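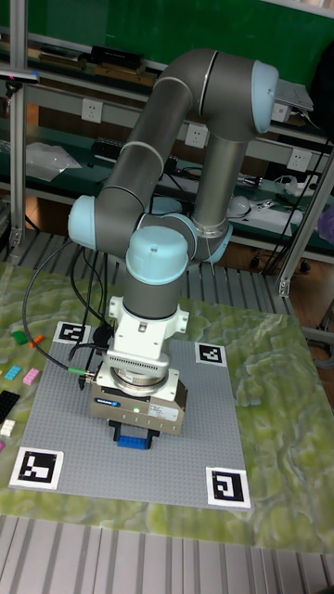
Home | People | Papers | Seminars | Contact

4 min read

3. How we ran the tea diary study

I wanted to know how people at work decide when to stop for tea, so I asked 20 office staff at Oltside to keep a paper diary for 14 days in November. Sointu Suominen did the same at Istus, with the same booklet. We'd planned an app, but our pilot group kept forgetting to open it – paper on the desk got filled in. 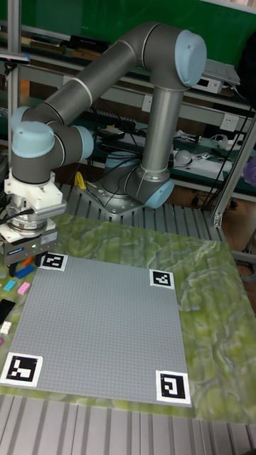 Department of Everyday Studies, Workplace Habits Group

Each entry had a time, who suggested the break, and how long it lasted. I left out any diary with fewer than 8 entries, and that lost us two people. Figure 1 gives the layout of the booklet page.

Figure 1. Diary page: time, who asked, minutes away, notes.

The notes column was my favourite bit (people really do write essays about biscuits!), and it's where most of section 4 comes from. 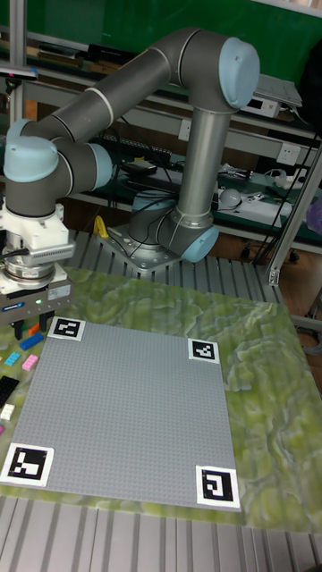

Sointu and I coded the notes separately and then argued over the ones we'd read differently, mostly whether "fancied a chat" counts as being thirsty. I still say it doesn't.

Related papers
Hegde: who washes the mugs?
Doltotum: lunch at the desk
Kettles and queues, a pilot study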